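3.2 Hat wearing among outdoor market workers

The survey covered 13 open-air markets in the Honura district and ran from November through the following spring. Stallholders were asked what they wore on their heads at work, how long they had owned it, and what made them take it off. We received 1,340 usable forms. Forms that left the question on working hours blank were set aside and are not part of the results below.

Brim style was recorded by the worker, using a printed sheet. Caps and bucket hats were the styles most often confused with each other in the pilot round at Trodine, so the sheet was redrawn before the main survey. A hat with a brim running all the way around was coded as full brim, even when the wearer folded it up at the front. Owners of two or more hats filled in one line for each – this made the forms longer, but few people complained.

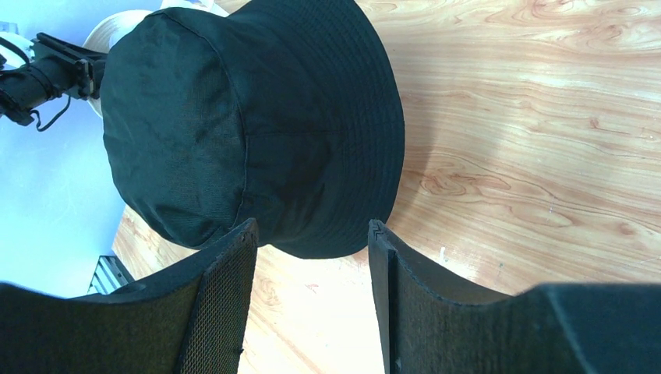
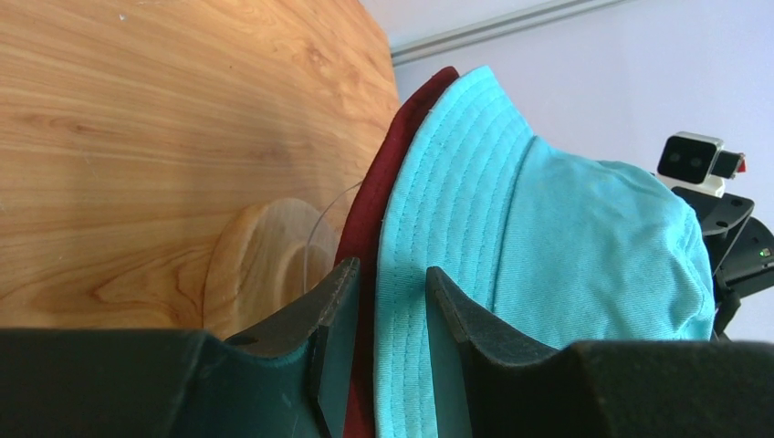
Figure 2. Hats at a wooden tabletop.

One stallholder at the Idum market wrote that the question about brims missed the point, as she chose a hat by whether it stayed on in wind and would give up shade on her neck to get that. Similar remarks appear on forms from 8 of the markets. We had not asked about wind, and the remarks were coded afterward under "other reasons."

Shade on the neck was scored separately from shade on the face. Workers who faced south for most of the day gave the neck a lower score than those who moved between stalls. The difference held for both age groups – it was smaller among those who worked mornings only. Scores by market are given in Table 4.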